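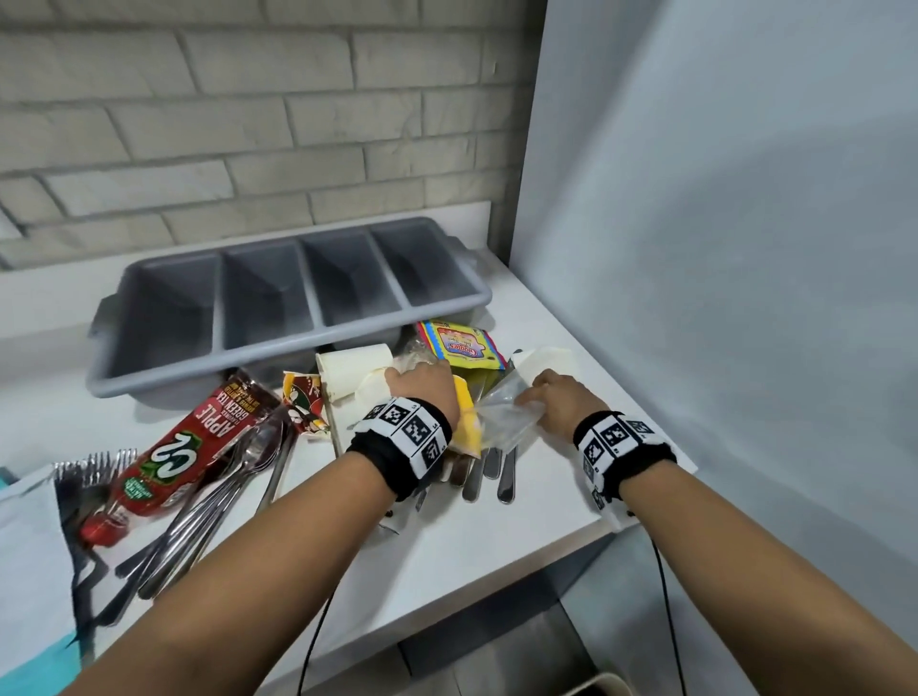

Rupert Zaugg asked me why a counter-clearing job needs written rules at all, when any ten-year-old can put forks in a bin.

Hanan Aoun
7 October 2024

Fair question Rupert, and I've been chewing on it all morning, so you get a thread.

A ten-year-old gets to change their mind halfway through. The model we train on this stuff copies whatever the hands did, dithering included. If I put spoons in the wide slot one run and the narrow slot the next, it learns that spoons go wherever. Ask me how I know (February was a long month).

So, first rule at our place: decide the layout before you start and write it on the task card. Forks, spoons, knives, whatever order you like, but it's on the card and it stays the same for the whole batch. The bin has 4 compartments and every one of them gets a name.

Second: messy means messy. People love to tidy before they hit record. They line up the cups, they turn all the labels out. Stop it! A real kitchen counter has a tea bottle lying down and snack packets on top of everything, and if the robot never sees that in training it'll fall apart the first time it does.

Third, and this is the one I get grumpy about - wrist markers. Sleeves up, band flat, printed squares facing out. Check them before each run and again after you've reached into a bag or anything crinkly. A twisted band can spoil a whole session and you won't find out until someone tries to process it.

Cables too. Give yourself enough slack to reach the back of the counter, then do one slow full reach with both arms before you start. If it tugs, fix it now.

We tossed 38 runs out of 400 in one batch. Most of those were people stopping to talk with their hands still over the counter. Which I get, I'm a talker. But finish the run, hands down, then talk.

Oh, and knives. Handles toward you, pick up by the handle, one at a time. I don't care what kind of knives they are. Someday somebody runs that same behavior with a sharper set and I'd like the habit to be in there already.

The Namine folks let you restart a run if you drop something. We don't. You drop a spoon, you pick it up like a normal person and keep going, and you tick the "drop" box on the card. Recoveries are gold and I will argue with anybody about this.

Somebody from Plastau asked if they can borrow the task card. Yes, go ahead, just change the layout part to match your own bin. Version 3 is the good one, ignore the older two.

Rupert, your ten-year-old is welcome to come try it. Bring snacks.

Contact | © 2024 Hanan Aoun | Back to top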